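Estelside Toy and Book Library
Progress report to the Brengate Fund, February 10, 2023

Thank you, first of all, for your patience over the late start. The heating at our Rurnby branch gave out just as we were ready to open, and it would have been miserable for the little ones. We are open now, and very glad of it!

Your grant has paid for shelving, storage tubs and 200 new picture books, and 84 families have joined so far -- more than we had dared hope for at this stage. Soft toys and board books go out fastest, and we have had to shorten the loan period to 2 weeks so that everybody gets a turn. 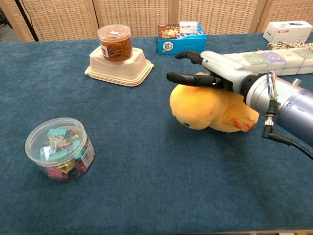 The Landeg branch has been slower going, I'm afraid. The hall's opening hours don't suit parents with school runs, so from March we shall try a later session and see whether that brings people in. We have also put £200 aside from the printing budget for bus fares, which several families in the outlying villages had asked us about.

Spending is otherwise as we set out in the application, and the receipts are in the attached folder. Do come and visit if you are passing -- the kettle is usually on.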